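Search this guide Go Clear

Telora Small Parts Kit: Set-Up Guide
Section 3. Laying out and checking the parts

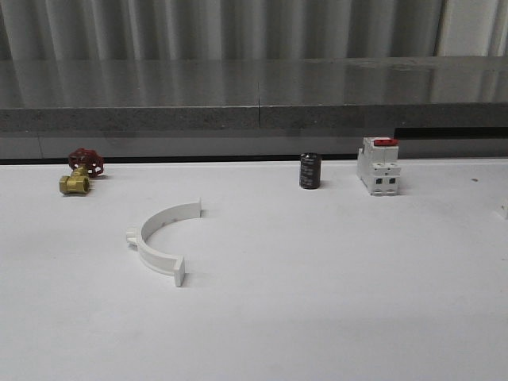 Figure 3. Gate valve, pipe clamp, capacitor and circuit breaker on a white tabletop.

Do this before you sort anything into the Cester drawers. Use a flat, light-colored surface with even lighting.

1. Wipe the table and let it dry.

2. Lay the brass gate valve on its side toward the back. Turn the red handwheel by hand, fully open and then fully closed. Do not use a wrench on it.

3. Look into the threaded end of the valve. Brush out any grit before you store it.

4. Lay the white plastic pipe clamp flat. Check the tab at each end for cracks. A cracked clamp goes in the scrap bin.

5. Set the black capacitor apart from the metal parts. Read the value printed on the sleeve and write it on the parts card.

6. Flip the red toggle on the circuit breaker on and off 3 times. It should snap firmly each way.

CAUTION: Never handle a capacitor that has just come out of equipment. Have it discharged by a qualified person first.

NOTE: Drawer labels run from 300 to 4000. Valves go in 300. For replacement labels, contact Wael Tawfik at the Bruriswood stockroom.

Go on to Section 4, Filling the drawers.

Last updated: February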